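Home | News | Shop | Forum | Archive | Log in

THE ZELLIDENT FAN LETTER: February-ish edition

Print this page | E-mail to a friend

OK quick one, I have work in the morning and it's already 11:40 at night. Lots to get through. Not much of it in order.

First the zine. YES it's still coming. No it is not at the printer yet. The cover is done and it's gorgeous (green background, the silly hat from the Porex video, you will scream) but we're two articles short and one of those is mine. I know. I KNOW. I've been "nearly finished" with the Porex lyrics piece since before Thanksgiving and every time I sit down I end up playing the album again and writing nothing. It's 40 pages if everybody turns in what they promised and 28 if they don't, and I am not paying for 28 pages of my own voice and a crossword. So send stuff! Drawings, gig diaries, angry letters about the drum sound on side two. Handwritten is fine as long as I can read it. Last year's handwritten one I could not read and we printed it anyway and people said it was thier favorite.

Pre-orders: 736. Seven hundred and thirty six of you want this thing. I looked at that number for a while and then went and lay down on the kitchen floor.

Next up. Bunting show. Confirmed on the band's own page, so it's real this time, not like the thing in the fall. They're playing the Skirkico, the old movie theater on the hill side of town, which holds hardly anybody and has that balcony that you are not supposed to jump on. Do not jump on it. Tickets go up at 10 a.m. and there's a two per person limit. Please please don't post in the forum asking whether I have extras, I don't have extras, I won't have extras, I'm going to be sitting there hitting refresh same as you with my coffee going cold.

Meetup before the show: the diner across the street from the theater, 5 p.m., back booths. Wear the badge if you have the badge. If it's raining we're still in the diner, it's indoors, I don't know why people keep asking me about rain.

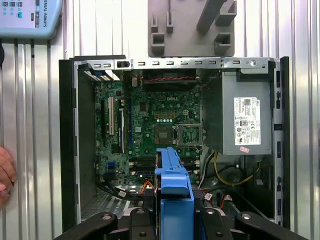
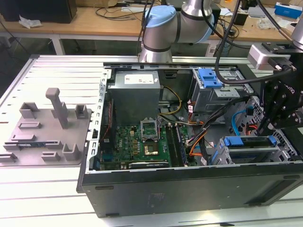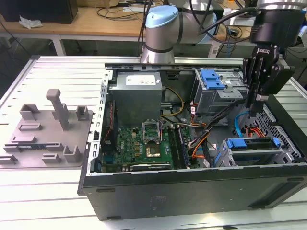
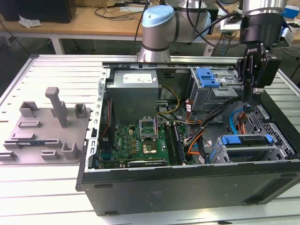 Setlist contest! Same rules as before. Send your guess for the Bunting set, in order, by midnight the night before. Closest wins the signed Porex twelve inch, which has been on top of my fridge for a year and has a tiny bit of a bent corner. Opening song counts double. Encore counts double. If you guess the accordion one you get nothing even if they play it, because everyone guesses the accordion one every single time and they have NEVER played it. (If they do play it I'll be crying too hard to score anything so it evens out.)

Somebody wrote in asking what I think about the new single. Hm. First listen, hated it. Second listen, in the car, windows down, sort of okay? By the weekend I was doing the "ooh ooh" part in the grocery store next to the frozen peas and a lady moved her cart. So. It's good. I still think the intro is too long and I stll don't get the talking bit. Forum has a thread on the talking bit. It's up to 1567 replies and half of them are the same two people, you know who you are, take it to e-mail.

Also the forum: new rule, spoilers for the tour stay in the tour section. If they open with something surprising in the first city, some of us have tickets for the last city and would like to be surprised. I deleted a bunch of posts last tour and got called some names. Will do it again. Bring it.

Trades and wants:

- WANTED: the Skirkico poster from the first tour, the blue one, any condition, even with tape on it. Will trade my spare tour program plus cookies.
- FOR TRADE: Zellident long sleeve, medium, washed too many times, very soft. Logo mostly gone. You'd know what it says.
- WANTED: a ride to Bunting from the east side. Will pay gas. Will not talk during the album if that's your rule.
- FOUND: one mitten, gray, at the listening party. It's on my coat hook.

Oh and the mailing list. If you got this twice it means you signed up twice, probably with the work address and the home one. Reply with "once is plenty" and I'll take one off. If you got it zero times you're not reading this, so I can't help you.

Badges are back in the shop too, the round ones. Square ones next month, maybe. The pins kept falling off the square ones.

Going to bed. Send me your articles. Refresh at 10. See you in the back booths, I'll be the one eating pie.

Print this page | E-mail to a friend

Contact us | Copyright The Zellident Fan Letter, please ask before reposting | Back to top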